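Skarero Table Cover in Green: Four Months In

I bought the Skarero cover because my big table had gotten ugly. It's the same table I've been dragging from apartment to apartment for years, and the top has pen marks, a ring from a candle, and a long scratch I made myself with a box of floor tiles. Refinishing it was going to cost more than the table did. So one evening in June I sat down with a glass of iced tea and went looking for cloth.

I wanted something loud. I already own beige things! I had it down to the Skarero in green and a checked one from Arkmont, and my neighbor Parvaneh Ahmadpour, who sews and has strong feelings about hems, took one look at the Arkmont pictures and told me the corners would curl. I listened to her. The Skarero was 31 dollars with shipping and came folded into a flat packet so small I thought they'd sent me the napkins by mistake.

First impressions: creases. Lots of them. It had been folded hard, and the fold lines stayed put for a good two weeks, even after I ran a cool iron over the back (the care tag says low heat only, and I wasn't about to find out why). They did drop out in the end, and I've stored it rolled ever since. If you need yours for a party, order early and hang it over a door for a few days.

The color, though. I love it. It's a real bright green, brighter than it looked on the Flollberg store page, where I ordered it, and it makes everything you put down on it look like it was picked out on purpose. Purple is especially good on it, and so is anything orange. My sister thinks it looks like a pool table, and she's entitled to that.

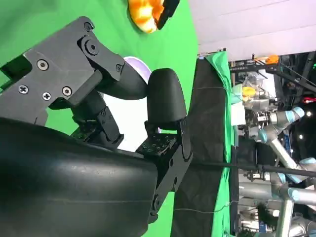 The green with some purple and orange on it, and black fabric hanging down at the table's edge.

On to how it behaves, which is what I'd want to know if I were reading this. It stays where you put it pretty well. My table gets used for everything: mail, breakfast, wrapping presents, a 2175-piece jigsaw that took over my life for most of the summer. Puzzle pieces slide on it nicely, but I wouldn't do a puzzle right on the cloth again, as every time someone leaned on the edge the whole sky shifted a little and I had to nudge it back together. Put a board down first. For homework or letters you'll want something firm under the paper too, or your pen pokes at the fabric.

Spills are a mixed bag. Water and tea I just blotted up, no trace. Tomato soup left a faint shadow that needed a soak in dish soap before it went in the wash. Candle wax I haven't tried and don't plan to. It's been through the machine maybe once every couple of weeks on cold, and I hang it over the shower rod. The green hasn't faded that I can tell, and it didn't bleed on the white dish towel I threw in with it to check.

My complaints, because I do have a few. It picks up lint like you wouldn't believe. Crumbs disappear on beige and they do not disappear on this, so I keep a lint roller in the drawer now. The hem is a single row of stitching, and one corner started to come loose after the third wash. Parvaneh fixed it in some 4 minutes with green thread she already had, but I shouldn't have needed her. And the sizes jump from pretty small to pretty huge. Mine hangs 22 inches past the end on the window side if I don't tuck it, so measure your table before you click anything.

I did look at a Grīnberga cloth in a shop afterward, a heavier linen with mitered corners, and it was gorgeous and cost three times as much. For company, sure. For soup and jigsaws I'm fine with the cheap one.

Would I buy it again? Yes, and I'm thinking about the yellow for the porch table. I'd just run a second line of stitching around the hem the day it arrives.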